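The Household Series and Its Obligations

Television has long treated the family home as a stage, and viewers have long accepted the arrangement. The reality series built on a single household now holds a settled place in the schedules. It is inexpensive to make, it can run for years, and it asks very little of a new viewer. What deserves closer attention is the position of those who appear in it without having asked to.

*Clota*, now in its seventh season on Nestudier, offers a useful case. The series began as a modest record of a couple opening a bakery. The bakery closed during the second season. Since then the program has depended almost entirely on the marriage, the in-laws, and the four children, the youngest of whom has never known a home without a production schedule. Her first day of school was an episode. Her dislike of that school was the following one.
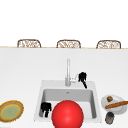 The usual defense is that parents consent on behalf of their children in many matters, and that this is one more. The comparison is weak. A parent who signs a form for a school trip does not expect the trip to be rebroadcast in October, discussed by strangers, and sold to foreign channels. Consent given for a child of six binds the adult she becomes, and the contract contains no provision for her to reconsider.

It should be granted that many of these programs are made with care. The producers of *Pastero* have said that a parent may halt filming at any time, and the series has at least once returned from a break with an argument left unexplained. Viewers complained about the gap. The gap was the most respectful thing the program had done.

There is also the question of money. Scripted productions that employ minors work under rules on hours, schooling, and pay. A household series often stands outside those rules on the ground that the children are merely living their lives. Yet their lives are edited, scored, and promoted, and the fee is commonly paid to the parents as a single sum. A channel that advertises a child's birthday party as a season finale should be prepared to call that child a performer and to pay her accordingly.

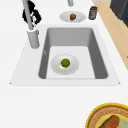 Zuzanna Śliwiński objects that this reasoning, followed to its end, would remove children from unscripted television altogether, and that a family program without them would present a false picture of family life. She adds that some young people look back on such appearances with pride, and that their view should count for as much as the regrets of others.

The objection is a fair one, and it does not require a ban to answer it. Three measures would meet most of the concern. A fixed share of every fee should be held in trust for each child who appears. A person who took part as a minor should be able, on reaching adulthood, to have particular episodes withdrawn from circulation. Finally, matters of health and discipline should stay out of any broadcast until the child is old enough to speak to them.

Channels will reply that withdrawal rights would damage the value of their libraries. *Fodor* is the example generally given, with 783 episodes still in rotation and one family in nearly all of them. The size of that library is a reason to act sooner, for every season made under the present terms adds to the material its subjects cannot recall. 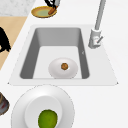

*A white plate in a kitchen sink.*

The audience has a part in this as well. Ratings for *Clota* rise whenever the eldest son quarrels with his father, and the editors have noticed. Viewers who find those scenes uncomfortable should write to the channel and say so, by season and episode, before the next renewal is decided.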